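3.2 Aufbau in der Werkstatt

Gebaut wurde in der Gemeinschaftswerkstatt Mistbridge, zwischen Drehbank und Kaffeemaschine. Der Rechner, von Thenmozhi Pillai aus Altteilen zusammengesetzt, schaffte 139 Simulationsläufe, bevor das Netzteil kündigte. Abbildung 4 zeigt die simulierte Wohnung mit dem Roboter.
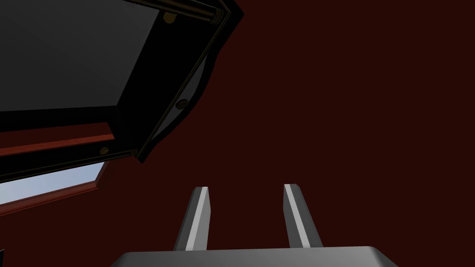
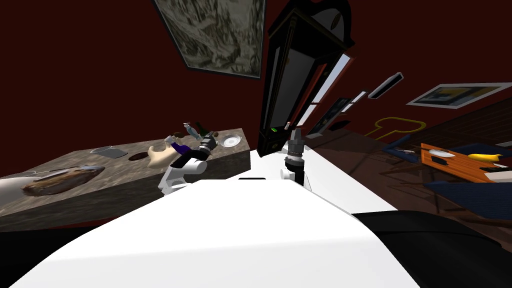
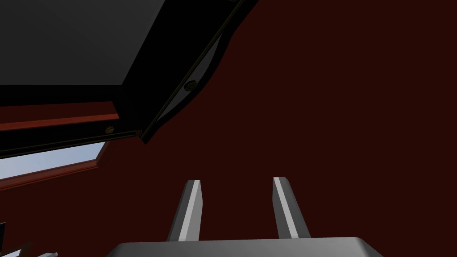 Abb. 4: Gerenderte Ansichten; links und rechts der offene Greifer, in der Mitte beide Arme und die Theke.

Das Ersatznetzteil kostete 90 Euro – der größte Einzelposten im Etat. Danach liefen weitere 629 Durchgänge, meist nachts, wenn niemand die Säge brauchte. Die Regelparameter blieben dabei unverändert, was wir als Methodik bezeichnen.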